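Brick sorting day brings out the colours at Forel

Toy bricks by the tubful are being sorted at the Forel workshop this month, and the people doing it could hardly be happier. The appeal, launched on 6th February, has already brought in 1260 bricks – well past the 1000 that organiser Peiyu Han had hoped for.

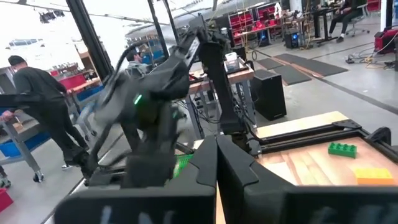 Everything is going by colour first and size second, with the sorted sets due to reach play groups in May. "You pick up one green eight-stud brick and suddenly you're six years old again," said Han. "I love it!"

Muchen Pan, who drew up the sorting plan, says yellow is the colour people give most, and 128 of those have gone into the first sets. Long flat pieces are still badly needed – so do have a look under the sofa.

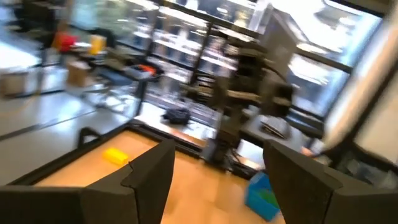
A yellow block on the wooden worktop, with a blue bin on the floor nearby.

Bricks can be dropped off at the front desk until the end of the month.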